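Filed under: Workshop Notes / Finishing

December 9, 2020

Shellac test boards, second round. Carrying on from the sheet pinned over the sink.

Molo flakes dissolved overnight in the big jar, lid on, swirled whenever I walked past. Mixed at 20 g to 100 mL again so it compares with the first round. There was a bit of wax sitting on the bottom this morning. Decanted off the top through a paint filter and left the last finger of sludge behind. Colour is a shade darker than the Rustia flakes, more like weak tea. Labelled both jars, please don't top one up from the other.

Boards are offcuts from the Sirnthorpe bookcase, all the same plank, planed and then sanded to 400 by hand. Wiped with metho and left to dry on the rack by the window. Grain raised a little on the end pieces, so those got a second light pass. Numbered on the back in pencil, because the marker bled through into the finish last time.

First coat went on with a folded cotton pad, quick strokes, no going back. Molo flowed better than expected. Rustia dragged from the second stroke on, and I had to thin it before the pad would move properly. I've written the extra metho on the jar. Second and third coats after lunch, an hour between them. Shed was warm and the fan was off to keep dust down.

Board C got a fingerprint near the knot. My fault, picked it up too soon. Will rub it back and recoat, but don't use it when comparing gloss.

The spreadsheet from the first round is still on the old tower, so these figures are on paper until that machine is back together. Chip is in its tray on top of the side panel. Please leave it where it is and keep the sanding at the other end of the shed.

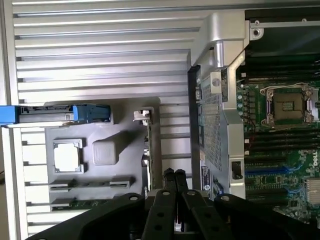
Rubbing out

Tried the 1000 paper on boards A and B with a drop of mineral oil, going with the grain and using a cork block. A came up even, soft sheen, no scratches I could find with the lamp held low. B clogged the paper within a few strokes. It's Rustia, and I'd say it hadn't hardened enough. Leaving B alone for a few days before trying again.

Also tried the Tzavaras paste wax on half of A. It buffed up fine but yellowed the surface slightly compared with the bare half. Could be the light in here. Need to look at it outside in the morning before deciding.

Water drop test on A, unwaxed half: faint white ring, gone by the time I'd washed the pads. Waxed half: no ring. Haven't done hot cup yet.

Costs and stock

Molo is dearer but there's enough left in the bag for the bookcase and the two side tables. Rustia is nearly out and I wouldn't reorder for this job. Metho is down to the last bottle. Job number for the bookcase is 907, put the new bottles against that and not general supplies.

To do

- Recoat C
- Hot cup test on A, both halves
- Rub out B once it's hard
- Check the wax colour in daylight
- Cut new cotton pads, the old sheet is full of lint
- Ring Sirnthorpe about sheen before any finish goes on the actual shelves. They asked for delivery in January and I'd like the last coat to have a couple of weeks to cure.

Pads are in the sealed tin under the bench, damp with metho. Fine to use for the next coat.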